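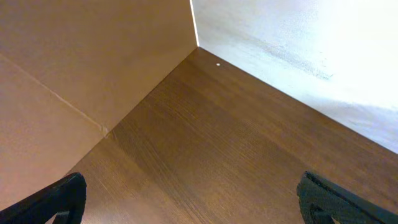 The wrist camera's view, fingers open, with plain floor and two walls for company.

I have spent a good part of my working life shouting at software, so when Lundholm asked if I'd like to spend two days at their workshop in Goltport watching other people do it, I packed a bag.

Their project is called Indar, and it's the layer of code that sits between what a robot arm sees and what it does next. The arms themselves are small and fairly plain. Indar is the clever bit, or the maddening bit, depending on which desk you're standing at!

Corners were the first thing I got an earful about. A corner sounds like nothing at all (two walls and a floor, what's the fuss?) but seen from the wrist it can be a real pain. A pale wall under a strong light washes out, the depth estimate goes wobbly, and the planner starts treating glare as if it were something solid. The old version simply stopped dead. The new one keeps a score of how far it trusts each patch of the view, and slows down where the score is low. I watched the trust map on a laptop for ages, all blotches of orange and blue, and got strangely fond of it.

Then there's the replay tool, which I'd happily steal for my own job. Every run is saved with the camera views and joint positions lined up on one timeline, and you can drag back to the moment the plan went wrong. The library had 827 runs in it when I visited. Of those, 166 carried a red tag meaning "planner gave up", and one of the team had spent the morning working through them with a large pot of tea.

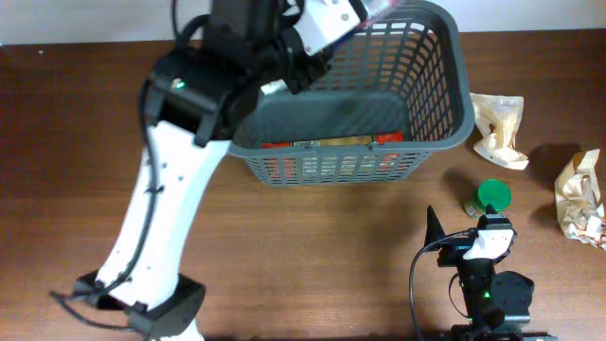
Over the basket: the larger arm at work on the tabletop, with a smaller one at lower right.

Baskets bring their own headaches. All those gaps in the sides mean the camera gets bits of whatever is inside, and Indar has to decide if it's looking at one packet or several scraps. Daly, the firm that writes the perception side, has a fix that joins the pieces up before the planner sees them. It added 53 milliseconds to each cycle, and I heard a long and fairly heated chat over lunch about whether that was too much — I had a cheese roll and kept out of it.

The next release is due in September. I've asked if I can come back for the crumpled paper tests.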